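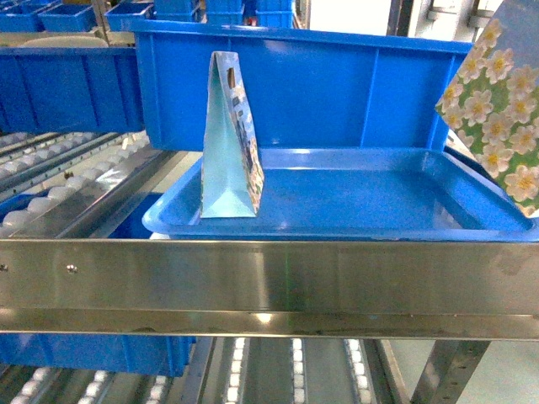

Category: Community News | Bosurdale

Print this article
E-mail this article

Bosurdale Gift Bag Exchange Moves to Larger Room

6/30/20 – The Bosurdale Community Center has moved its gift bag exchange to the former reading room on the lower level, where donated paper bags are now sorted and stored in blue plastic bins before being offered to residents at no charge.

The exchange opened in March with a single shelf near the front desk. By the end of its first season it had received 666 bags, and staff members reported that the shelf could no longer hold them. The new space has shelving on two walls and a long counter for sorting.

"Residents were leaving bags on the floor beside the shelf, and many were being creased," said Yutong Lü, program coordinator at the center. "The new room allows each bag to be checked and put away properly."

Under the revised procedure, incoming bags are opened, examined for tears and old gift tags, and placed in a shallow tray until they can be filed. Small bags, such as those in plain turquoise or with light printed patterns, are kept separately from larger ones. Floral designs remain the most requested, according to the center, and are usually claimed within 48 hours.

Greren, a local stationery shop, donated the bins and trays. Ye-rin Ha, the shop's manager, said the store will also accept bags at its counter during regular business hours and deliver them to the center every 2 weeks.

Each household may take up to 4 bags per visit. Bags with missing handles are not accepted – those with die-cut handle holes are welcome if the paper around the opening is intact. Tissue paper may be donated if it is clean and folded flat. Ribbon and gift boxes are not part of the exchange at this time.

Residents may leave donations at the front desk during building hours. Large donations should be arranged with the program office in advance.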